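Tornero Textile Reuse Grant: Progress Report
November 28, 2021
Prepared by Dorin Husar for Pascal Görtz

1. Collection
The Fesberg depot took in 1,258 kg of cotton in the period. Of this, 155 kg was rejected for mildew.

2. Sorting
Sorting by fiber content is four weeks behind plan. Light blue woven cloth is logged under its own color code. 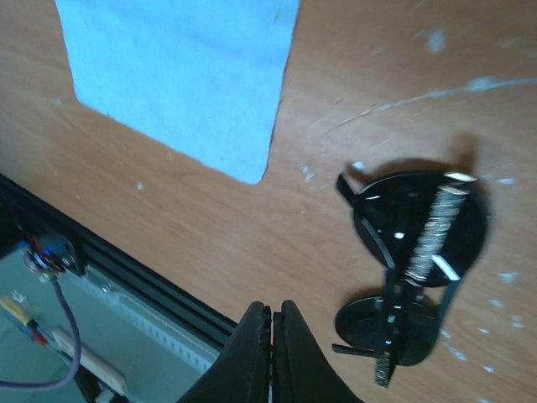
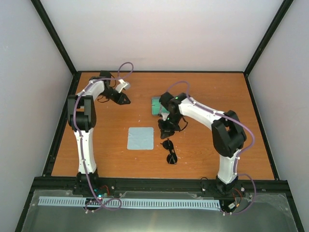

3. Budget
Spending is 10 percent under forecast. The unspent amount is carried over to baling at Stonotholm, due to start in March.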